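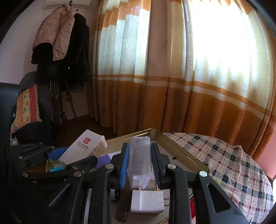

Radmila Ostojin

Figure 4. The hand-held gripper closed on a tall clear box, with one ridged pad on each side of the box. The pads are of two colors, blue on the left finger and dark grey on the right.

3.2 Preparation and care of the gripper

The gripper used at the Hetdale site is the same hand-held unit that was described in Section 3.1. It was used for 552 recorded grasps, and in this section we report how it was set up before each session and what had to be repaired. We found that earlier papers on this subject give little information about such work, although the condition of the fingers has a direct effect on the data.

Each session began with a check of the two fingers. The operator closed the jaws slowly with no object between them and looked at the line where the pads meet. If one pad touched before the other at the tip, the fasteners at the base of that finger were loosened, the finger was moved by hand, and the fasteners were tightened again. The order of tightening was always left finger first. We do not claim that this order is better, but we kept it the same during the whole study.

The second check was made with a real object. We preferred an object with flat, parallel sides, and for most sessions we took a transparent box of the kind held in Figure 4. Because its walls are clear, the pad surface can be inspected through the box while the jaws are closed. The content of the box was not removed for this check; in the case of the figure it is a stack of thin ring-like discs. The box was held upright and then turned to each side by a slow movement of the wrist. When the box slipped in any of these positions, the pads were cleaned with a damp cloth, left to dry, and the check was repeated. If it slipped again, the pad was changed.

Pads were changed 11 times. The ridges on the inner face wear first near the tip, where small objects are usually taken, and a worn pad can be felt with the finger before it can be seen. The old pad is pulled off from the tip toward the base. The remains of glue are then scraped away with a flat stick. We advise against a metal blade, which damaged one of our fingers in November and caused a delay of several days. The new pad is pressed in place with the jaws closed on a box, and it stays so until the next morning.

Pads were changed one at a time, and for this reason pads from two suppliers, Sivska and Flosby, were sometimes mounted together. In our records the supplier is noted for the left and the right finger separately. Of the 552 grasps, 331 were made with a mixed pair. The results in Section 4 are therefore given for mixed and equal pairs in separate columns.

Besides the pads, the joints of the arms needed attention. Dust and textile fibers collect there when the work is done in furnished rooms, with curtains, bed covers and similar fabrics close to the table. We cleaned the open parts of the arms with a soft brush at the end of every session. No oil was used, as oil can reach the pads. On 2 occasions a joint became stiff in spite of the brushing, and the arm was taken off and cleaned from inside. After such work both checks were made again from the beginning, and the first grasps that followed were kept out of the data set.

The time spent for care was not measured at the start of the study, and we can give it only for the later sessions. These times are listed together with the pad records in the appendix.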